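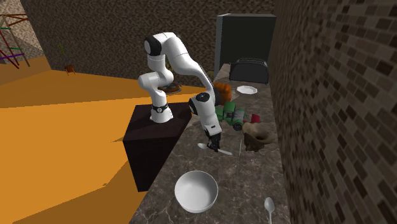
Credit: Losuvero

Running an On-Stage Conversation
Class notes, week four
Last updated 31/03/2024

Okay, so last week we got a little carried away with contracts and green rooms and I promised we'd finally get to the fun part, the hour when two people sit in chairs and talk in front of a crowd. These notes cover what I said in class plus the bits I skipped when the fire door kept banging. If you missed it, read them before Thursday, since we're doing practice interviews and I'd like everybody to have a go.

What kind of event we mean

An "evening with" is a funny animal. The audience bought a ticket to be in a room with somebody they've watched on TV for years, or whose records they own, or who played the villain in the musical they saw on their honeymoon. They'd probably be happy enough if the guest read the phone book. But they also want to feel they got something they couldn't have gotten from their couch, and that's your job as the interviewer. (I use interviewer, moderator and host to mean the same person in these notes. Some houses split the job, with one person doing the welcome and the sponsor thank-yous and another doing the talking. If you get the choice, split it! It's very hard to thank a car dealership and then ask somebody a tender question about their mother.)

A screening with a Q&A is a cousin of this, and so is a book talk. The pacing is different, though. With a screening, everyone has just seen the same thing and has it fresh in their heads, so you can start in the middle. With an "evening with," half the room knows the whole career and the other half came along with the first half.

Homework before the event

Watch the work. I know that sounds obvious, but I've sat through evenings where the host had plainly read one magazine profile on the train. You don't need every episode of a show that ran for years. You do need the pilot, the finale, two or three episodes the fans love, and something the guest did that hardly anyone went to see. That last one is gold. Actors light up when you mention the small play.

Then read old interviews, and keep a list of the stories that come up every time. Every performer has a set of them: the bad audition, the first job waiting tables, the phone call from the agent. I call it the greatest hits list. You want one of those on the night, maybe two, because the audience enjoys them and the guest can tell them half asleep. What you don't want is an hour of them.

When I interviewed stage people at the Karnia in Stevport, which has 997 seats and a balcony you can't see from the stage for the lights, I used to write my list on a yellow pad and put a little star next to anything I'd seen in print more than three times. The stars went at the front of the evening, when everyone is a bit nervous. It works for me. You may hate it.

The call beforehand

Ask for a phone call with the guest. You'll often get an assistant or a publicist, and that's fine. Ask these:

What are you working on that you'd like to talk about?
Is there anything you'd prefer we leave alone?
How do you say your name, and the names of the people in your latest project?
Do you like to know the questions ahead of time?
Do you want a handheld mic, a headset or a clip-on?

People in class were surprised by the second one. Somebody asked whether it isn't a bit soft to let the guest rule things out. I get it, and if you're a reporter working on a story, you have different rules and you should follow them. At a ticketed arts evening you're closer to a dinner host. I've found that when I ask up front, the guest sometimes brings up the off-limits subject on their own, halfway through, once they feel safe. When that happens, slow down and let them. Do not look at your notes!

On sending questions ahead: I send topics. Full questions come back as full answers, memorized, and you can hear it from the back row.
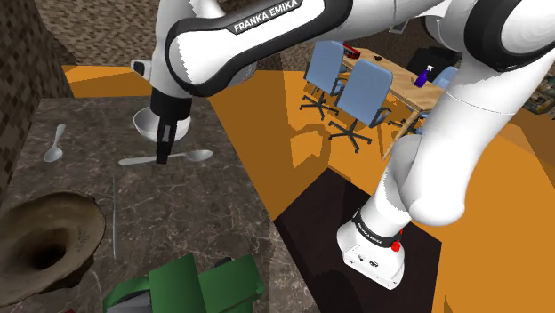

Zbigniew Witkowska

Shaping the hour

I plan for 60 minutes on stage. I write 12 questions and expect to use seven or eight of them. The rest are there for the guest who answers in one sentence — and you will get one of those eventually, usually when you have a cold.

My hour goes something like this. A short welcome, and I mean short. The audience has read the program, so skip the list of awards. If you must have the biography, print it. Then an easy opening question with a real place or thing in it. "What was your first apartment in New York like?" beats "How did you get started?" every time, because the guest has to picture a room, and then they're off and telling you about the radiator.

After that, the early work, and then the thing everyone came for. Don't hold back the famous show until the end as if it were dessert. The room gets restless. I like to get to it in the first third, spend a good long while there, and then use it to reach the other stuff: the theater work, the producing, the charity they've given years to. If the guest does advocacy, please give it proper time. It's often the reason they said yes to your invitation, and a rushed two minutes before the audience questions is kind of insulting.

For clips, fewer than you think. A clip longer than a minute and a half drops the energy on stage, and many actors can't stand watching themselves. Ask on the call. If you do show one, agree with the booth on the exact first and last line, and ask your question before the clip as well as after it, so people know what to watch for.

Listening

This is the part I can't really teach from a handout, but I'll try. The worst habit in new interviewers is waiting for the guest to stop so they can ask number five. We heard it on the recordings in class. A guest says something like "and that was the year I nearly quit," and the host says "wonderful, and how did you come to do voice work?" You groaned. I groaned too, and I was the host on that tape.

Good follow-ups are tiny. "Why that year?" "What did you do instead?" "Who did you call?" Keep a few of those in your pocket. Also, let silences sit. Three seconds feels like a month under the lights, but from row M it looks like thinking.

Laughing is fine. Laughing at everything is tiring for everyone. Same goes for "amazing," which I banned in my class two years ago and am still saying.

Audience questions

There are three ways to do it, all with problems. Open mics in the aisles feel lively, and you get the man with the screenplay. Cards collected at the door are safe and a little flat. Questions sent by phone are quick to sort, but your older ticket holders may feel left out, and it means you or a helper staring at a screen.

In a room of 200 I go with the aisle mics. In a bigger hall I go with cards, collected before the start, and I read out the first name and town of the person who wrote each one. People love hearing their town. Mieczysław Zieliński, who taught this course before me, used to keep back one very good card for the end so the evening never finished on a question about parking. I've stolen that outright.

If somebody makes a speech, you can say, kindly, "I want to be sure we get your question in." If they ask something rude or too personal, you take it yourself. Turn your body toward the audience, say "I think we'll leave that one," and go straight to the next hand. The guest should never have to be the one to refuse. That's what you're there for.

Please repeat every question into your mic. Every single one, even the loud ones. The balcony will thank you, and so will anybody using the hearing loop or listening to the recording.

Chairs, water, light

Angle the chairs so you and the guest are half facing each other and half facing out. Sit in them before doors open. Low soft armchairs look cozy and are awful in a skirt or with a bad knee. Water goes in a glass, poured already, on the guest's side. No crinkly bottles near a clip-on mic.

Ask for enough light on the house that you can see the first few rows. Guests who come from sitcoms filmed in front of an audience tend to play to faces, and if all they can see is black they'll talk only to you.

Have a clock you can both ignore. Mine sits on the floor by the monitor. I tell the guest that when I put my cards down on the table, we have one more question to go.

For Thursday

Pick a performer whose work you know well. Watch or listen to one thing of theirs you've never seen or heard. Bring your 12 questions on paper, with stars by anything they've been asked to death. You'll pair up, one of you playing the guest, and you'll each do ten minutes. If you're the guest, please do a bit of reading so you can answer in character, and feel free to be difficult for a minute or two (Zieliński always insisted on this and he was right).

We'll listen to one recording together at the end. I also have the sign-up sheet for the March showcase write-ups, for those who still owe me a page. A page means a page, folks. Bring a sweater, the room is freezing again.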